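4.3 Comparing two fingertip sets

Run this section after the zero check in 4.2. If you skipped the zero check, go back. The log will know anyway.

1. Fit the Huduvley tips to the left handle and the Bagheri tips to the right. Hand-tighten the screws, then add a quarter turn. Half a turn strips the thread, and Trestmont charges for a new body.

2. Open both handles fully and read the encoder values in the Darkbridge panel. Ours gave 1098 on the left and 1513 on the right. Yours will differ. Write them down before closing anything.

3. Put the test object on the board between the two handles. Pick something long, light and dull. Unplug it first if it has a plug.

4. Close each handle slowly until the panel shows contact. Do 2 passes per side, then swap sides — yes, all of it again.

CAUTION: Keep your own fingers out of the gap. The handles have no opinion about what they close on.
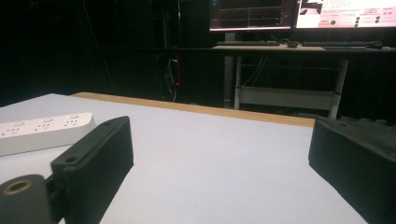 Gripper fingers over the table, with the power strip as test object 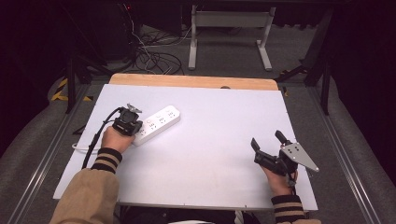 5. Save the run under a name you will recognize in October. "test_final_new" is taken, several times over, by Kamran Kermani.

NOTE: If the panel reports error 149, the cable has worked loose at the handle end. Reseat it and repeat from step 2.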